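Search the help pages
Enter a word or topic
Go

Landlord wants the walls white again, paint is bleeding through

Posted in February by coltside_tenant, Walls and Ceilings

Hello. I rent a small flat in Coltside and I must leave it in 30 days. Two years ago I painted one wall dark red, with permission, but the contract says it must be white when I go. I have put two coats of cheap white paint and the wall is now pink. The wall is 4 meters long.

My neighbor says I should sand everything to the plaster. I am afraid of the dust, and also I work in the evenings, so I can only do noisy things before noon.

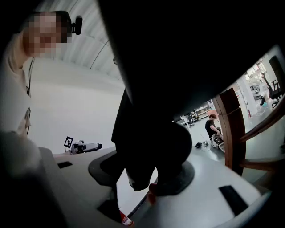 The shop in Relten sells a primer called Keto, but the can is not cheap and I do not want to buy it if a third coat of normal white will be enough. What would you do?

geertsfan
Just keep painting, it will be white in the end. Mine took five coats.

slowbrush
Please do not make five coats, you will pay more for paint than for primer. Red is a difficult color because it can bleed into the new paint. You need a stain-blocking primer. I do not know Keto, so read on the can if it is made for stains.

You do not have to sand to the plaster. Rub the wall lightly by hand with fine paper, wipe it with a damp cloth and let it dry. Then one coat of primer, and after it one or two coats of white. Follow the drying time on the can.

old_ladder
I agree with the primer. Ask also your landlord which white it was before. I had to repaint a hall because mine was too yellow.

Related topics
Filling screw holes before moving out
Paint roller leaves lines on the ceiling
Geerts wall filler, how long to dry?
Getting 20 year old wallpaper off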